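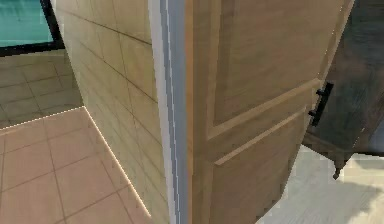
Housing and Everyday Life, Week 11
Reading notes on the open plan
Handout prepared by Qiuyue Lu. Corrections go to Bilal Hourani by email.

Read this alongside the Carroll chapter, and preferably after it. Carroll writes well, and students tend to come to class already persuaded.

1. The claim

The usual story goes like this. Older houses were divided into small rooms with doors because families were formal and heating was poor. Then heating got better, families relaxed, and the walls came down. The open plan is presented as what people wanted all along and could finally have.

Parts of this are true. Central heating did make large rooms easier to live in. But "what people wanted" is doing a great deal of work in that story, and the evidence offered for it is thin. Most of it comes from magazines, builders and sales brochures. These sources tell us what was being sold. They tell us much less about how anyone felt after a winter of smelling fried onions in the living room.

2. What a door does

Carroll treats the inside door as a barrier and hardly asks what else it might be. Try a longer list. A door holds heat in one room. It keeps noise out of another. It lets two people in the same house stop talking for an hour without either having to leave. It can also be left half open, a signal most households read without ever agreeing on what it means.

A wall opening with no door in it does none of this. Carroll says open rooms "invite contact." Maybe they do. They also make contact hard to refuse, and the chapter never looks at that side of it.

3. The Brilville survey

This is the study everyone cites. Residents of 50 homes in Brilville were asked whether they were satisfied with their layout, and most said yes. Before you quote it in an essay, consider the following.

The survey was done in February, within the first year of moving in. People who have just paid for a house seldom say they chose badly.

One adult answered for each household. We don't know which one. The person who cooks and the person who studies at the kitchen counter may hold different views of the same room.

There was no comparison group. Satisfied compared with what?

"Satisfied" was one of only 2 possible answers.

Deming Guo's reply to the study makes the first and third of these points. He is harder on the authors than I would be, but I have not seen a good answer to him.

4. The Rodarcombe interviews

Meifang Wei went back to 23 households in Rodarcombe that had taken out a wall between kitchen and living room. Her interviews are slow reading and worth the trouble. Several people praise the light and the space, then mention a few pages later that they now watch television in the bedroom. Others had put up a bookcase or a curtain where the wall used to be.

Be careful here too. Wei found her households through a builder who was being hired to put walls back – hardly a neutral list. She says so in a footnote. It should have been in the main text. Her material shows that regret exists and what it sounds like. It can't show how common it is.

5. Money

Jianhua Peng's short piece asks a plain question that the rest of the reading skips: who saves when a wall is left out? Fewer walls can mean less framing and fewer doors to hang. A small house also shows better to buyers when you can see all of the ground floor from the entrance. Peng's figures come from a single developer, Moltivach, so don't stretch them. I still find the argument more convincing than anything about family warmth.

For class on Thu 27 April

Bring a rough floor plan of a home you know well. Mark which doors are usually shut, which are usually open, and at what times of day. Ask someone else who lives there to mark a second copy without seeing yours.

Write one page on where the two copies disagree. Please do not write about which layout is better. I have read a lot of those.

Wei's appendix is optional. Guo's reply is not.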